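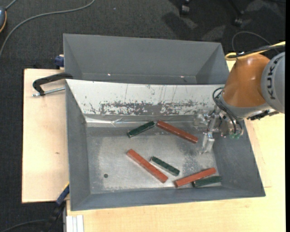 Library of things: April update

The lending shelves at the Dikstead hall have been closed to visitors for the past few weeks, and we have used the time to sort out the catalogue. Every item now has a number, a short note on its condition and a replacement cost. If you borrowed something before the closure, please keep it. No late fees are being charged and your return date has been moved on automatically.

The catalogue had grown untidy. Several items were listed twice under different names, and the two carpet cleaners shared one entry, so it was impossible to tell which was out. Those have been split. The pasta machine, the long ladder and the smaller of the two gazebos have been taken off the list until parts can be found. The gazebo is short of a corner joint. If you have one at home that came back in the wrong bag, please let us know by email.

Collection by appointment

From the end of the month members can book a collection slot at the side door on Binard Lane. Slots are 25 minutes apart and only one person should come for each. Bookings open at 11 in the morning and close when the day is full. Garden tools are likely to go first. You may have up to 8 items on loan at once, the same as before.

Please clean items before you return them. Returned items will be put aside for three days before they go out again, so allow for that if you are reserving something popular such as the pressure washer or the sewing machines.

Toys and games

Jigsaws and board games may now be kept for six weeks. Check the pieces when you get home and write any that are missing on the card in the lid. Wooden toys can be wiped with a damp cloth and a little washing-up liquid, then dried straight away. Do not soak them. Soft toys are not being lent at present.

Funding

The Karkura Fund has agreed a grant of £4000 towards shelving and a second storage cupboard. The shelving has been ordered and delivery is expected when the supplier reopens. The rest will go on electrical safety testing, which is due again in the autumn.

Memberships that ran out during the closure have been extended to the end of the summer. You do not need to fill in a form.

Updated April 25, 2020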